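Caps, tape and tables: bench tips from the Cullotum project

Walter Cabrera
Pindirberg Robotics Club, bench notes

Cullotum is the two-arm project the second-year students picked up in April. The job is for one arm to hold a bottle and the other to turn the cap. Most of what slows a session down is ordinary bench work: tape that lifts, caps that slip, a table that moves when somebody leans on it. These are the notes we give to each new group, with additions from Yesenia Benavides and Maj-Britt Amundsen, who run the evening class.

Choosing a bottle

Start with a screw cap wider than the jaw pads are thick. Small soda caps can wait until the group has had a few good evenings. Ridges on the side of the cap help, but a smooth cap is usable if you clean it first.

Empty bottles tip over. Put 100 ml of water in a 500 ml bottle and close it by hand. Dry sand works too and makes less of a mess if the bottle goes over, but it gets into the threads, so pour it through a paper funnel and wipe the neck before you put the cap back on. Dry beans are a bad choice. They shift when the arm tilts the bottle, and then the grip changes halfway through.

Thin water bottles buckle under a firm grip. Use a thicker one from shampoo, vitamins or dish soap. Rinse it twice with hot water and leave it open overnight.

Close the cap the same amount every time. Turn it until it stops and then back it off a quarter turn. Students all have a different idea of "hand tight," and one strong student can spoil an afternoon of results. Pick one person to reset the bottle and let that person do it for the whole session.

Marking the cap

A cap with no mark looks the same at every angle, and two people will argue over whether it turned. Put one short strip of colored tape on top, near the rim. Leave the middle of the cap bare. If you want a starting point as well, run a strip of the same tape down the body and line the two up before each try.
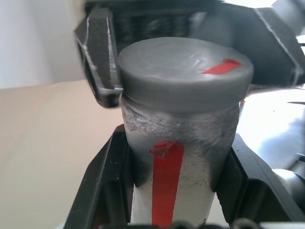

Red mark on top of the cap, near the grippers.

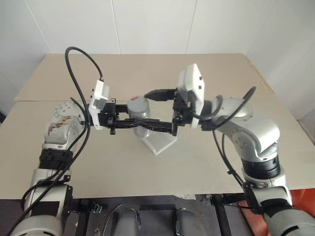 Workshop Tips: Tape, Cleaning and Setup

Getting tape to stay down

Wipe the surface with rubbing alcohol, let it dry, and keep your fingers off it. Cut the tape with scissors. A torn end has loose threads or a thin edge, and the first finger that drags across it will start to peel it. Round the corners if you have the patience.

Press the tape down with the back of a spoon, starting in the middle and working out. Then leave it alone for ten minutes.

If an end curls up, trim the loose part off and press down what is left. Do not add a second piece over the first. The bump is enough to throw the grip off, and the top piece will peel too. When there is less than half of the strip still holding, take it all off and start over.

Vinyl electrical tape is fine for a single evening, but it creeps when it gets warm and leaves glue behind. Anselmo Ospina uses the floor tape sold for gym lines, cut into narrow strips. Paint marker also works on caps and lasts longer than any tape we have tried, though you need to let it cure for a full day.

Taking off gray smudges

Dark pads leave gray marks on light plastic. Try these in order and stop when one works:

Damp cloth with a drop of dish soap.
White eraser, the soft kind, rubbed in one direction.
Baking soda and water mixed to a paste. Rub lightly with a fingertip and rinse.
Rubbing alcohol on a cotton pad.

Skip scouring powder and steel wool. They roughen the plastic and it picks up more dirt the next time. Acetone will cloud some clear plastics for good.

Clean the pads on the same evening as the bottle. A strip of packing tape pressed on and pulled away lifts the dust. Follow with a barely damp cloth. Power goes off at the wall before anyone puts a hand between the fingers, and the person cleaning is the person who switches it off.

Glue left behind by old tape comes off with cooking oil. Leave it on for five minutes, wipe, and then wash the oil off with soap. Check twice that the oil is gone. One missed patch on a cap cost Yaneth Paucar's group a whole evening before somebody thought to run a thumb over it.

Holding the bottle in place

Mark the spot where the bottle goes. Two small corners of masking tape are enough. A full circle drawn around the base looks neater, but a round outline does not tell you which way to face the bottle.

A low stand or holder is worth making if the bottle has to sit higher. Clear acrylic is easy to wipe down. Scrap wood is easier to cut and costs nothing. Whichever you use, fix it with double-sided tape on a clean table and push down on all four corners. Peel it off slowly with dental floss at the end of the term.

Shelf liner under the bottle stops most sliding. Cut it to the size of the base so that no edge sticks out.

The table

Push on each corner before switching on. If a leg rocks, fold cardboard under it and tape the cardboard to the leg, or it will be swept up. Where two boards meet on the tabletop, keep the bottle well away from the joint. Even a small step will catch the bottom of a bottle being pushed along.

Take bags and coats off the table and keep the floor clear where people stand. Hang up anything with a strap.

Cables

Let an arm go slowly through its full reach before you tie anything down. Leave the loop it needs at the widest point, then fasten the rest along the arm with hook-and-loop straps. Zip ties are cheaper but get pulled too tight, and someone always cuts toward the cable to get them off. Look at the straps again after the first half hour.

Light

Window light moves during a session. The Huamán room gets low sun in the late afternoon, and clear plastic is the first thing to cause trouble. Pull the blinds and use the ceiling lights. If there are no blinds, a bedsheet and a few binder clips will do. A sheet of plain paper behind a clear bottle also helps whoever is watching from across the room.

Writing it down

Keep a paper log on a clipboard. One line for each try: which bottle, who reset it, what was changed since the last one. Write "nothing" when nothing was changed. The spring group filled 26 pages, and the only ones that were no use later were the ones where the bottle column had been left blank.

Write a number on the bottom of every bottle and use that number in the log. Store them standing up, caps on loosely, in a box with a lid. Ours go on the shelf marked Drinus, next to the spare straps. If you borrow one, put the water back to the same level before you return it.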